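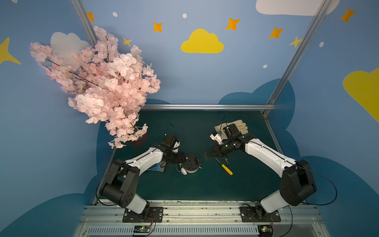
*Jundbridge open day, two-arm cell, right arm with the glove.*

**Thread: Jundbridge open day, notes on the bimanual demo**

---

**deadband_dan**

Went through the Jundbridge open day in April. Posting notes for those who couldn't get there. The dual-arm table was the only stop I stayed at for more than one run, so this is mostly about that.

Layout: two arms side by side on a common aluminum rail, parallel grippers, dark green tabletop. Mixed items on the table, including a screwdriver, a mouse, a cloth and a work glove. The operator calls out an item, the nearer arm picks it, lifts it clear and puts it down in a new spot.

According to the handout, the task set has 70 items and the controller was trained on 376 recorded runs. Pieter Vanhove gave the talk and took questions afterward. Sessions were 19 minutes each, which was too short once the questions started.

My observations:

- Rigid items with a clear long axis went fine. The screwdriver was picked by the handle each time I watched.
- The glove took two tries on the first run. On the second run it came up in one.
- Motion is slow. I'd call it cautious.
- I didn't see both arms work on the same object at any point.

---

**Marl_Offset**

Your last point is my complaint as well. If the arms never share a load, it's two single-arm cells on one rail and the word "bimanual" on the sign is doing a lot of work. I was in the 2 p.m. session and asked. The answer was that handovers are "in the next phase."

---

**k_torsion**

Disagree. Even without handovers the arms have to stay out of each other's way, and they both reach the middle of that table. Shared workspace planning is most of the labour. Anyone who has had two arms clip each other at the elbow will know.

---

**Marl_Offset**

They avoid each other by taking turns. One parks, the other moves. I watched four picks and never saw overlapping motion. An interlock does that.

---

**deadband_dan**

I saw some overlap, but only on the return moves. The pick itself was always one arm at a time. So you're both partly right.

---

**splinefit**

Has anyone got a view on the cable routing? There's a wide loop hanging off the elbow on the right arm. On our old Condard unit a loop like that snagged a fixture in the first week. We went to short clips on every link and the problem stopped.

---

**k_torsion**

Slack at the elbow is needed for full range. You can shorten it if you limit the joint in software. I'd want to see it fully folded before calling it wrong.

---

**splinefit**

Fair. I'd still clip it. The boards under the rail would bother me too. They're at the front edge, right where people lean in.

---

**grease_nipple_7**

Question from someone who wasn't there. What's with the background? Stars, clouds, a blossom branch hanging over the work area. Is that part of the test or just decoration?

---

**deadband_dan**

Part of the test, per the talk. They change the backdrop and add clutter between sets to see whether the vision holds up. The branch is artificial. Vanhove said pick rate drops with a new background and then recovers after more runs are added. He didn't give a number for the drop and I wrote "no figure" in my notes.

---

**Marl_Offset**

Which is the one figure that matters. Kováčik published theirs per backdrop and per item. Without a breakdown I can't compare anything.

---

**k_torsion**

Kováčik also bolts everything down and uses suction. I wouldn't compare a bunched glove in a parallel gripper to that whatever the table says.

---

**grease_nipple_7**

Thanks. How does it hold the glove without dropping it? Force sensing?

---

**deadband_dan**

I asked. No force sensor at the wrist. They read motor current at the gripper and close to a limit. The fingertips on the right arm are white inserts, and I was told they get swapped after 1,000 cycles. I didn't catch the material.

---

**splinefit**

Current limit is fine for cloth. I'd be less happy with it on the mouse. Did anyone see that one picked?

---

**Marl_Offset**

Once, in my session. It went for the body and got it, with the cord trailing. It set it down on its side. The operator counted that as a success and I wouldn't have.

---

**k_torsion**

Depends on the criterion. If the task is "move to zone," orientation doesn't count.

---

**Marl_Offset**

Then the criterion should be on the handout.

---

**deadband_dan**

It isn't, I just checked both sides. I'll email and ask for that and the backdrop breakdown. The Jindeo group has a similar table open in their lab next month, so if anyone is going, please time the picks and note which arm moves when.

---

**splinefit**

I'm down for the morning slot at Jindeo. Will bring a stopwatch and post the times in this thread.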